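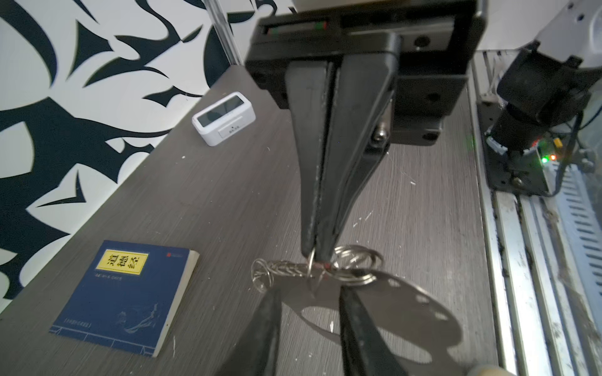
Why Do Key Rings Go Around Twice?

Hi again! I have a key ring in my pocket right now, and I bet there's one somewhere in your home too. Pick it up (ask first if it's a grown-up's) and run your fingernail along the edge. Feel that little groove? That's what makes it a split ring.

A split ring is one piece of springy wire wound into a circle, then wound around again so the two loops lie flat against each other. It's like a very, very short Slinky! The wire wants to stay squeezed shut, so your key can't just fall off.

How does a key get on?

You pry up one end of the wire and poke the key's hole over it. Then you push the key along, all the way around, until it pops out into the middle of the ring. My thumbnail hates this part. I use the edge of a coin now, and it's so much easier!

Can rings hold other rings?

Yes! A ring slides onto another ring the same way a key does. When I was ten I made a chain out of 40 of them and wore it to the Skorkley library, where it jingled so much that I had to take it off at the door. Lots of rings bunched together look like a tangle, but each one is still a plain double circle.
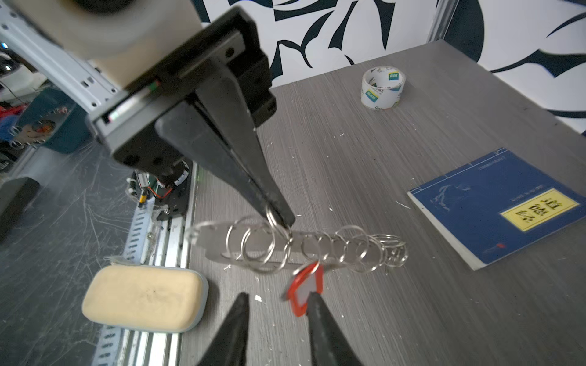 Thin silver split rings on a metal plate, with a red key tag hanging near the bottom.

What's the tag for?

A key tag has a window where you can slip in a paper label. You could write "shed" or "bike lock" on yours. I'd leave off your address, so a stranger who finds your keys won't know which door they open.

Try it yourself

You need two split rings, a coin and a bit of patience. Put one ring onto the other, then see if you can get it off again. Keep the rings away from little brothers and sisters who still put things in their mouths.

Next time I'll be writing about zippers!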